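Hammad Soomro, Gerngate bench notes, May 2018

1/ Blade fuse block, four positions, for the Bollska heater loom. Standard colour code: purple 3 A, red 10 A, clear 25 A, green 30 A. Job sheet 914.
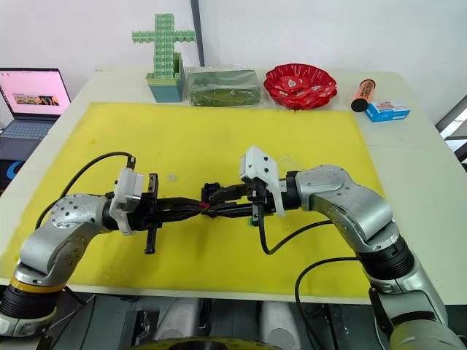

Small red part, over the yellow mat.

2/ Work on foam. Dropped fuses don't bounce off it and the terminals don't get scratched. Check the wiring behind the block before fitting anything.
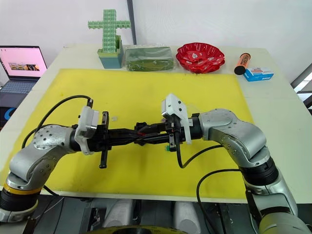
Crimps should be tugged one at a time. Hugo Salcedo reckons 2 in every 53 fail on old Gemora looms, which matches my count.

3/ Keep the loose fuses on the mat, in view. Green is easy to lose against the packaging.

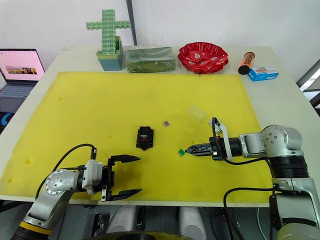

4/ Push each fuse down square until the shoulders touch the partition. One sitting high or tilted has poor blade contact and will run warm under load.

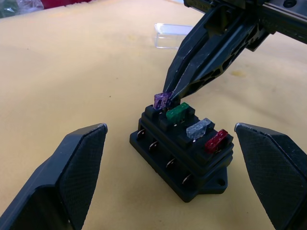
Purple needs pressing down again. Then a continuity test across each pair, and the cover goes on. Tóth part 73 fits.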